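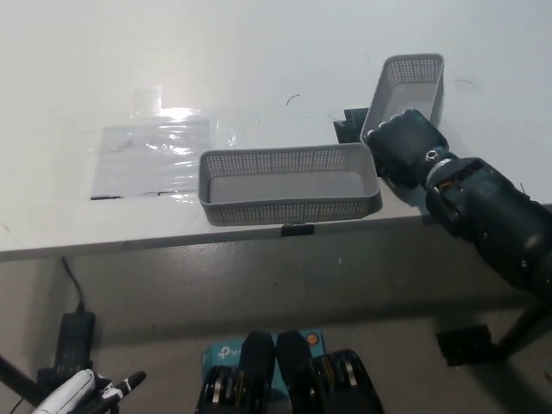
Figure 2. The right hand at the rim of one of the two gray perforated baskets during the basket task.

4.2 Basket task

The basket task was designed by students in the spring project course at Chacko and run on the arm they had named Umine. A trial starts with empty baskets on a white table. The student at the console brings the hand to the rim of the chosen basket, closes the fingers over the edge and moves the basket to a target pose set by the instructor. Trials longer than 17 seconds were stopped and logged as timeouts.

The class recorded 370 trials over the term. We kept 218 of them. The rest were dropped for missing joint data or because the start pose did not match the trial sheet. Most timeouts came from the approach, where students overshot the rim and had to back the wrist off before trying again. Plastic film on the table, as in Figure 2, was allowed in all trials, and its position was not controlled.

Two students, Ilango Rajan and Mohandas Lobo, labeled the kept trials separately using the Odby labeling tool. They disagreed mainly on when a grasp began. For those trials we used the first frame in which both had marked contact. Results by student group are given in Section 5.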